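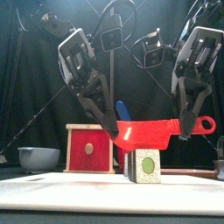 About Destunell

Destunell helps small companies and schools to plan and buy equipment for automation. We do not sell robots. Our work is the step before the order: what to buy, how much to reserve in the budget, and what can wait until next year.

Corinne Okafor started the office after 11 years in purchasing at Gorkmont. Since then we have prepared 157 equipment plans, most of them for customers who were buying their first robot arms.

How we plan

First we ask which objects must be handled. A long utensil with a flat handle, held by two arms together, asks for different grippers than a small block does. After this we write the list: arms, grippers, cameras, cables, mounting parts, spare fingers, training hours. Many budgets forget the last two.

A basic plan takes 112 hours of our time and the price is fixed before we begin. For larger projects we work together with Teixeira, who check the electrical side.

Budget meetings for the next school year are held in July. Please write to the office early, and include your floor plan if you have one.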